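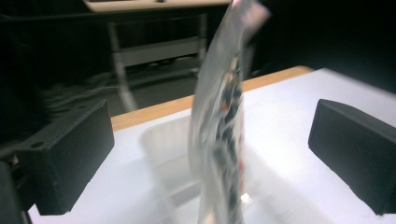
Malby社 見学記録（袋物ハンドリング作業の運用基準について）

2023年10月18日、Malby社の作業場を見学した。目的は、当社で検討中の小袋の箱詰め作業について、先行している現場の作業基準を見せてもらうことである。見学時間は60分、参加は当社から2名。

対象の作業は、中身の入った透明な小袋をグリッパで扱い、卓上の浅い樹脂容器に入れるもの。社内では「Pandex」という名称で管理されている。

作業基準書は全345項目で、袋物に関する部分は第2章にまとまっている。聞き取った主な内容は以下のとおり。

・袋は上端のシール部付近を持つ。中央をつかむと中身が割れることがあり、不良として記録する。
・容器の真上に来てから下降する。横移動中に容器の縁をまたがない。
・袋の揺れが残っている間は放さない。待ち時間は品種ごとに表で決めてある。
・指の内側の面は始業時と昼休み後に拭く。油分と粉の付着を見る。
・作業面は白で統一する。破片が落ちたときに見つけやすい。

揺れの扱いについて質問した。細長い袋は持ち上げた直後に大きく振れるため、以前は速度を一律に下げていたが、現在は持ち上げの区間だけ遅くし、残りは通常速度に戻しているとのこと。品種別の表はまだ全品種分そろっておらず、未登録の品種は最も遅い設定で動かす決まりになっている。

安全面では、人が容器を交換するときは必ず停止操作をしてから手を入れる。袋が指に引っかかった場合も同じで、動作中に手で外すことは禁止。教育を受けていない者は停止ボタン以外の操作をしない。このあたりは当社の既存の手順とほぼ変わらない。

記録の付け方は参考になった。落下、二重つかみ、袋の破れを別々の欄に書き、原因の推定は当日中には書かない。翌日に別の担当が記録を見直してから記入する。10月に入ってからの作業回数は753回で、記録用紙はDoucette棟の棚に綴じてあった。用紙の様式は1枚もらってきた。

気になった点もある。照明が作業面に集中しており、その奥の床はかなり暗い。通路側の明るさについて基準書に記載があるか尋ねたが、見当たらないとの回答だった。当社で同じ配置にするなら、床面の照度も項目に入れておきたい。

次回はBrurnulum社の見学を予定している。持ち位置の基準と、未登録品種の扱いを中心に比較する。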